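I went to the Vivard open house on a Thursday in July expecting a sales pitch, and the coffee line was already full of people from Aravena giving one. The laundry folding room was at the far end, past the coat racks. Wim Verstraete, our guide, promised "a new standard in garment care." What we got was a wooden table and a red sweatshirt or hoodie in a heap.

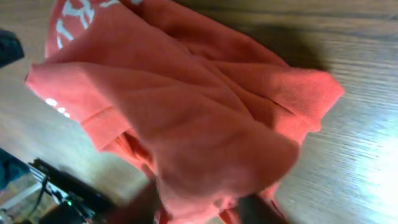 I have folded a lot of sweatshirts. Thick, fuzzy ones bunch up and the ribbed parts never lie the way you want, so I'll grant they picked a fair test. But the handout claimed 90 percent of items come out "shelf ready," and I couldn't get anyone to tell me what shelf ready means. Wim said it was up to the customer. Which customer?

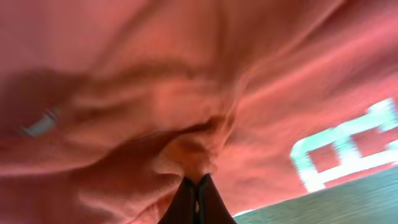 The handout also lists 1053 garments in the trial, with no word on how many were plain towels. I asked twice. We had 12 minutes in the room and then it was off to the Drustanell booth for tote bags. Parking was three blocks away and not validated.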